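About us

G'day, and thanks for clicking through to the page that most people skip! I'm the one who started Stumeo, and since it's a small outfit I'm also the one who writes the website, answers the phone and sweeps up on Fridays.

Stumeo is a refill grocery in Nunudbridge. You bring your jars, tubs and old ice cream containers, you fill them with whatever you need, and you pay for what's in them. Flour, oats, lentils, six sorts of rice, olive oil, honey from up the valley, dishwashing liquid, laundry powder and a peanut butter grinder that the kids fight over. We've got 432 lines on the shelves at the moment, which is more than I ever planned and probably more than the floorboards would like.

How did I get into it? I spent years buying for a big food wholesaler, mostly dried fruit and nuts, and I used to bring the samples home in my coat pockets. When the old haberdashery on Pillai Street came up for lease I went and had a sticky beak in my lunch hour, and by the end of the week I'd signed for it. My family thought I'd lost the plot. The place had a leaking skylight and a front counter with 63 tiny drawers in it (we kept the counter, and the drawers now hold spices – ask for the cardamom, it's bottom left and it sticks).

We opened in May with two staff and not nearly enough scoops. I remember the first Saturday mostly as a blur of people holding up jars and asking what they weighed. We've since bought better scales. You pop your empty container on the set by the door, write the weight on the lid with the grease pencil, and away you go. If you've forgotten your jars altogether there's a shelf of washed ones near the window, free to take, and we're always glad of more with the lids on.

Nearly everything we sell comes through Prelter, a growers' co-op that runs a truck down to us each fortnight. I like dealing with them because I can ring up and find out which paddock the chickpeas came from. They've also put up with me changing the order at the last minute more often than I'd care to admit. Where they can't help, for things like cashews and coffee, I go back to the people I used to buy from in my old job and haggle.

Then there's the mill. Out the back we've got a stone mill that does wholemeal and rye to order, and it's the bit of the business I'm proudest of. It's noisy and it's slow and the flour smells wonderful. Ring before ten and we'll usually have yours ready that afternoon. We supply two bakeries and the primary school canteen as well, so please be patient with us at the start of term.

As for bags, we don't sell them, paper or otherwise, but we're not going to tell you off for turning up with one. Plenty of our regulars come in with the same carrier they've been folding up and reusing for years, and good on them. It all goes on the scales the same way.
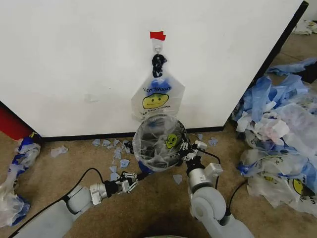 Thank you, and have a nice day!

We've got 44 members in the bulk-buy club now, and there's room for a few more. You put your name down for a full sack of something, we split the order, and everyone pays cost plus a small handling fee. It suits big households, share houses and anyone who gets through a silly amount of porridge. Forms are on the counter. There's also a mailing list, 400 strong last time I looked, and I promise I only write when there's something to say – new season walnuts, a change of hours, that sort of thing.

We're open Tuesday to Saturday, nine till five-thirty, with a late night in the lead-up to Christmas. Parking is behind the chemist, and there's a ramp at the side door if you've got a pram or a trolley. Dogs are welcome on the verandah, where there's a water bowl and a bit of shade.

If there's something you'd like us to stock, scribble it in the red exercise book by the till. I read every page of it, and the buckwheat noodles were somebody's idea, so it does work!

Page last updated 30 Jan 2019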